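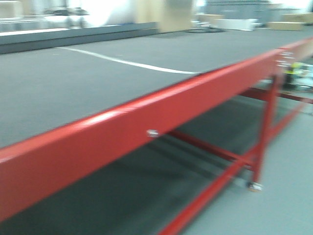 Progress report no. 2, page 2

Eneck handling project: open day at the Valtonen hall, September

The open day went ahead as agreed with Sustono. Over 69 people signed in, mostly from local workshops, with a few teachers from the technical college. Doors opened at 10.00 and the last group left shortly after 15.00.

Eckhard Gerlach ran the sorting demonstration at the red-framed table with the grey top. The morning runs were completed. One afternoon run was stopped when a part was dropped and Eckhard restarted it by hand. Ulla Aaltonen took questions, most of them on changeover time and noise.

Two firms have asked for a trial with their own parts. Stiltetti will send samples first. We have not yet replied to the second firm.

Spending on the day came to 2706 euros, within the sum set aside. Transport was the largest item. The floor plan needs changing before the next visit, as groups had to queue in the corridor.

Jonatan Hovland

Comments

G. Chevalier: Does the 2706 include the hall hire?

J. Hovland: Yes, hire and cleaning.

Niilo Hämäläinen: Please add the dropped part to the fault log.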